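거짓말 탐지기는 정말 거짓말을 알아낼까?

드라마를 보면 이런 장면이 자주 나와요. 어두운 방에 용의자가 앉아 있고, 손가락과 가슴에 줄이 연결되어 있어요. 형사가 묻습니다. "당신이 가져갔습니까?" 용의자가 "아니요" 하고 대답하는 순간 바늘이 휙 움직여요. 형사는 고개를 끄덕이고, 다음 장면에서 용의자는 수갑을 차고 있지요.

참 편리한 기계예요. 너무 편리해서 조금 수상하지 않나요? 그런 기계가 있다면 재판은 왜 몇 달씩 걸릴까요? 경찰은 왜 밤새 CCTV를 돌려 볼까요? 그냥 모두를 의자에 앉히고 한 번씩 물어보면 끝날 텐데요.

이번에는 그 의자와 줄과 바늘을 하나씩 의심해 보겠습니다.
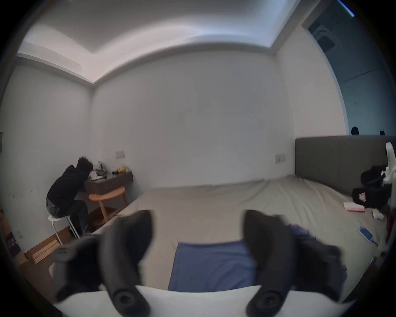 어린이 시사교실 '왜요?' | 사회부 사건과 법 팀

바늘이 움직이는 까닭

먼저 기계가 무엇을 재는지부터 봅시다. 거짓말 탐지기의 다른 이름은 '폴리그래프'예요. '여러 가지를 기록한다'는 뜻입니다. 이름 어디에도 거짓말이라는 말은 없어요.

폴리그래프가 기록하는 것은 숨쉬기, 맥박과 혈압, 그리고 손에 나는 땀이에요. 이런 것들은 우리가 긴장하면 달라집니다. 발표 차례가 다가올 때를 떠올려 보세요. 심장이 쿵쿵 뛰고 손바닥이 축축해지지요. 그렇다고 여러분이 거짓말을 하고 있나요? 아니지요. 그냥 떨리는 거예요.

기계를 만든 사람들의 생각은 이랬습니다. 거짓말을 하면 들킬까 봐 긴장한다. 긴장하면 몸이 달라진다. 그러니까 몸이 달라졌다면 거짓말을 한 것이다.

앞의 두 문장은 그럴듯해요. 문제는 세 번째 문장입니다. 비가 오면 땅이 젖지만, 땅이 젖었다고 꼭 비가 온 것은 아니에요. 누가 물을 뿌렸을 수도 있잖아요. 마찬가지로 심장이 빨리 뛰는 이유도 여러 가지예요. 무서워서, 화가 나서, 억울해서, 방금 계단을 뛰어 올라와서 그럴 수도 있어요.

죄가 없는 사람도 경찰서에서 "당신이 훔쳤지요?"라는 말을 들으면 가슴이 철렁합니다. 어쩌면 죄가 없어서 더 철렁할지도 몰라요. 반대로 거짓말을 하면서도 별로 긴장하지 않는 사람도 있고요.

그래도 비교하면 되지 않을까?

검사하는 사람들도 이 문제를 모르지 않아요. 그래서 질문을 여러 종류로 섞습니다. "오늘은 맑은 날입니까?"처럼 아무렇지도 않은 질문도 하고, "지금까지 남을 속인 적이 있습니까?"처럼 누구나 조금 찔리는 질문도 해요. 그리고 사건에 대한 질문을 하면서 몸의 반응이 어느 쪽에서 더 큰지 비교합니다.

바늘 하나만 보고 정하는 것보다는 나은 방법이에요. 하지만 저는 여전히 묻고 싶은 게 있어요. 죄 없는 사람이라면 어느 질문에서 더 긴장할까요? 옛날에 누군가를 속인 적이 있느냐는 질문일까요, 아니면 자기가 감옥에 갈 수도 있는 질문일까요? 저라면 두 번째에서 훨씬 더 떨 것 같습니다. 그러면 기계는 저를 의심하겠지요.

조금 다른 방법도 있습니다. 범인만 알 수 있는 것을 물어보는 거예요. 예를 들어 도둑맞은 물건이 어떤 상자에 들어 있었는지 밖에 알려지지 않았다고 해 봐요. 검사하는 사람은 빨간 상자, 노란 상자, 초록 상자를 차례로 말해 줍니다. 범인이라면 진짜 상자 색깔에서 몸이 반응할 수 있고, 모르는 사람에게는 다 똑같은 상자일 뿐이에요. 연구자들 중에는 이쪽이 더 믿을 만하다고 보는 사람이 많습니다. 다만 상자 색깔이 이미 뉴스에 나왔다면 이 방법은 쓸 수가 없어요. 죄 없는 사람도 답을 알고 있으니까요.

'스쿨룸' 앱 이야기

어른들만 이 기계에 솔깃해하는 것은 아니에요. 9월에 한 학교에서 '스쿨룸(Skullum)'이라는 휴대전화 앱이 유행했습니다. 카메라에 손가락을 대고 말을 하면 화면에 '진실' 또는 '거짓'이라고 뜨는 앱이에요. 광고에는 "이제 아무도 당신을 속일 수 없습니다"라고 적혀 있었고요.

카우앙 케이로스는 이 앱 때문에 곤란해졌어요. 교실에서 색연필 한 통이 없어졌는데, 친구들이 돌아가며 앱에 손가락을 댔고 카우앙 차례에 '거짓'이 떴거든요. 친구들은 그걸로 사건이 해결됐다고 생각했습니다. 색연필은 나중에 미술실 서랍에서 나왔어요. 미술 시간에 누가 넣어 두고 잊어버린 것이었지요.

과학 동아리를 맡은 에베라우두 푸르타두 선생님은 학생들과 앱을 시험해 보기로 했습니다. 방법은 간단해요. 종이쪽지를 뽑아서 '참'이 나오면 참말을, '거짓'이 나오면 거짓말을 합니다. 앱이 맞혔는지 틀렸는지는 다른 학생이 적고요. 이렇게 300번을 했어요.

앱이 맞힌 것은 147번이었습니다.

많아 보이나요? 이 숫자만 보면 알 수가 없어요. 그래서 동아리 학생 루아나 파셰쿠가 동전을 꺼냈습니다. 똑같은 300번에 대해 앞면이면 '참', 뒷면이면 '거짓'이라고 한 거예요. 동전은 139번 맞혔어요.

"그럼 앱이 동전을 이겼네요!" 하고 누군가 외쳤대요. 여기서 한 번 더 의심해 봐야 합니다. 답이 둘 중 하나일 때 아무렇게나 찍으면 절반쯤 맞아요. 300번의 절반은 150번이지요. 앱도 동전도 절반에 조금 못 미쳤습니다. 그리고 동전을 다시 던지면 숫자는 또 달라질 거예요. 어떤 날은 동전이 앱을 이길 수도 있어요. 그러니 이 시험으로는 앱이 동전보다 낫다고 말할 수 없습니다.

이 시험에도 의심할 구석은 있어요. 쪽지를 보고 하는 거짓말은 진짜 거짓말만큼 떨리지 않아요. 들켜도 혼나지 않으니까요. 앱 회사가 "진짜 거짓말이었다면 맞혔을 것"이라고 할 수도 있겠지요. 그럴 때는 이렇게 되물으면 됩니다. 그것을 보여 주는 기록이 있나요?

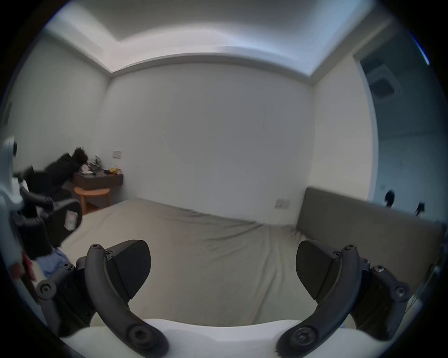
침대가 있는 수수한 침실.

"90퍼센트 정확합니다"라는 말을 들으면

이번에는 앱보다 훨씬 좋은 기계가 있다고 상상해 볼게요. 열 번 중에 아홉 번을 맞히는 기계예요. 이 정도면 믿어도 될까요?

학교에 학생이 백 명 있고, 그중 한 명이 유리창을 깼다고 합시다. 백 명 모두 "제가 안 그랬어요"라고 말해요. 기계는 정말로 유리창을 깬 한 명을 아마 잡아낼 겁니다. 그런데 나머지 아흔아홉 명은 참말을 했지요? 열 번 중 한 번은 틀리는 기계니까, 이 가운데 열 명 정도에게도 '거짓'이라고 할 거예요.

그러면 교장실 앞에 열한 명이 서 있게 됩니다. 범인은 많아야 한 명이고, 열 명은 아무 잘못이 없어요. 정확하다는 기계가 만든 줄인데도 그래요.

어떤 기계가 얼마나 정확하다는 광고를 보면 숫자만 보지 말고 이것도 물어보세요. 누가 시험했나요? 파는 사람이 직접 했나요? 죄 없는 사람을 잘못 가리킨 적은 몇 번인가요? 마지막 질문에는 대답이 흐릿한 경우가 많습니다.

법원은 어떻게 할까?

우리나라 법원은 거짓말 탐지기 검사 결과를 증거로 쓰는 데 아주 까다롭습니다. 거짓말을 하면 반드시 마음이 달라지고, 그 마음이 반드시 몸에 나타나고, 기계가 그것을 정확히 가려낼 수 있어야 한다는 조건을 걸어요. 아까 우리가 의심했던 바로 그 연결 고리들이지요. 다 갖추기가 무척 어려운 조건이라서, 검사 결과만으로 "유죄!" 하고 정하지는 않습니다.

그런데도 수사에서는 이 검사를 씁니다. 왜 그럴까요? 수사의 방향을 잡는 데 도움이 된다는 설명이 있어요. 또 기계 앞에 앉으면 겁이 나서 사실을 털어놓는 사람이 있기 때문이라고도 하지요. 두 번째 설명은 곰곰이 생각해 볼 만합니다. 기계가 거짓말을 알아내서가 아니라 사람들이 그렇다고 믿어서 효과가 있다는 말이니까요. 겁이 난 사람은 하지 않은 일을 했다고 말해 버리기도 해요. 실제로 여러 나라에서 그런 일이 있었습니다.

그럼 표정을 보면?

"기계는 필요 없어요. 저는 눈만 봐도 알아요." 이렇게 말하는 어른도 있을 거예요. 거짓말하는 사람은 눈을 피한다, 코를 만진다, 말을 더듬는다고 하지요.

이것도 믿을 만하지 않습니다. 사람들에게 영상을 보여 주고 누가 거짓말을 하는지 맞혀 보게 한 연구가 많은데, 대체로 절반을 조금 넘게 맞히는 데 그쳤어요. 눈을 피하는 사람은 부끄러움이 많은 사람일 수 있어요. 말을 더듬는 사람은 원래 그렇게 말하는 사람일 수 있고요. 코는 그냥 가려웠겠지요.

그렇다면 경찰은 무엇으로 사실을 알아낼까요? 대부분은 지루한 일입니다. 그 사람이 그 시간에 버스를 탔다고 하면 교통카드 기록을 찾아봐요. 가게에 있었다고 하면 영수증과 CCTV를 확인하고요. 한 사람의 말을 다른 사람의 말과 맞춰 보고, 맞지 않는 곳이 있으면 다시 물어봅니다. 드라마로 만들면 시청자가 하품을 할 거예요. 그래도 교통카드 기록은 떨지 않고, 땀도 흘리지 않습니다. 물론 카드를 다른 사람이 썼을 수도 있으니 그것도 확인해야 하고요.

낱말 풀이

용의자: 범죄를 저질렀다고 의심받는 사람. 의심을 받을 뿐, 아직 범인이라고 정해진 것은 아니에요.

증거: 어떤 일이 사실인지 판단할 때 바탕이 되는 물건, 기록, 말.

무죄 추정: 재판에서 유죄가 확정될 때까지는 죄가 없는 사람으로 대해야 한다는 원칙.

자백: 자기가 죄를 지었다고 스스로 말하는 것. 우리나라에서는 자백만 있고 다른 증거가 없으면 유죄로 할 수 없어요.

집에서 해 보기

가족과 함께 쪽지 뽑기 시험을 해 보세요. 쪽지에 '참'과 '거짓'을 같은 수로 적어 섞고, 뽑은 사람은 쪽지대로 오늘 있었던 일을 한 가지 말합니다. 듣는 사람은 참인지 거짓인지 적어요. 동전을 던진 결과도 옆에 같이 적습니다. 여러 번 한 다음 누가 더 많이 맞혔는지 비교해 보세요. 몇 번만 하고 멈추면 운 좋은 사람이 이기기 쉬우니 넉넉하게 해야 해요.

결과를 보내고 싶은 친구는 틀린 횟수도 빼지 말고 적어 주세요.

글 발디르 게하
도움말 에베라우두 푸르타두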